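FILM DISTRIBUTION AND MARKETING
Week 9 handout: The trailer as a separate product

Reading for this week is on the course page. The short one is funny and the long one is not, so plan your evening.

1. Who makes a trailer?

Usually somebody who had no part in the film. Our case study is Traleck, a mid-budget heist picture whose distributor, Jivby, sent the raw footage to a trailer house called Grudden. Grudden cut 19 versions. The director liked the second one. You will not be surprised to learn that it was never shown.

2. The three-act trailer

Setup, trouble, montage with drums. Time the Traleck trailer yourself and note where the music drops out for a line of dialogue. The line is not in the finished film. Neither is the helicopter. Be ready to argue whether that counts as misleading the audience or simply as Tuesday-grade marketing.

3. The re-release problem

Traleck was pulled from its November slot and sat on a shelf while Jivby looked for money. When it came back it had a new trailer, new colour grading and a much sunnier poster. Compare the two campaigns under these headings:

-- genre promised
-- who gets the most screen time
-- how much of the ending is given away (bring a strong stomach)

4. Festival labels

A laurel wreath on a poster means the film was shown somewhere. Check where. Rajput, the other film in this unit, carries 2 of them, and one belongs to a festival organised by its own distributor.

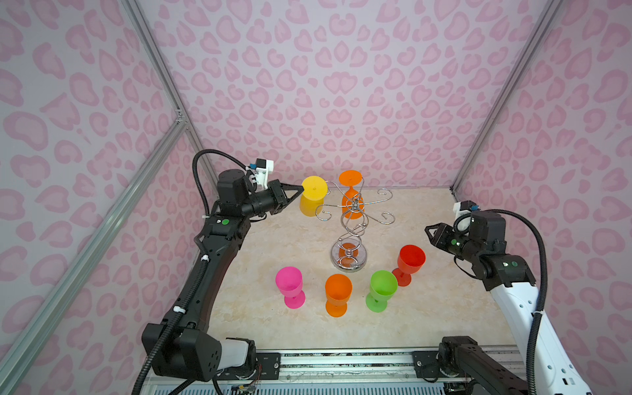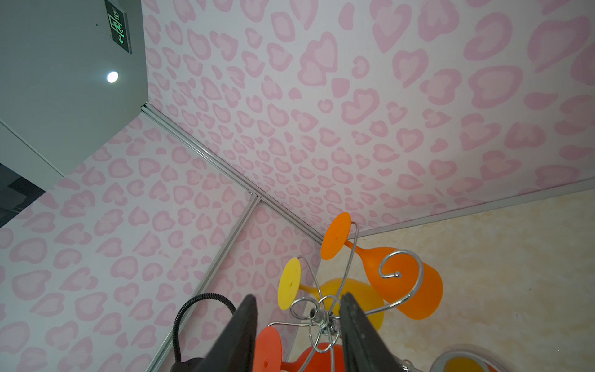
Goblets around the wire rack, first picture; chandelier and heart wallpaper, second.

5. Assignment

Cut a 30-second teaser from the Rajput footage on the shared drive. It must sell the film as a genre it does not belong to. Comedy is the popular choice and the hardest to mark, so please have mercy.

Hand in the teaser and one page on what you left out and why. Due Jul 9, 2024, by noon. Files called "final_FINAL" will be opened last.

Bring headphones to the next lab. The speakers are still humming.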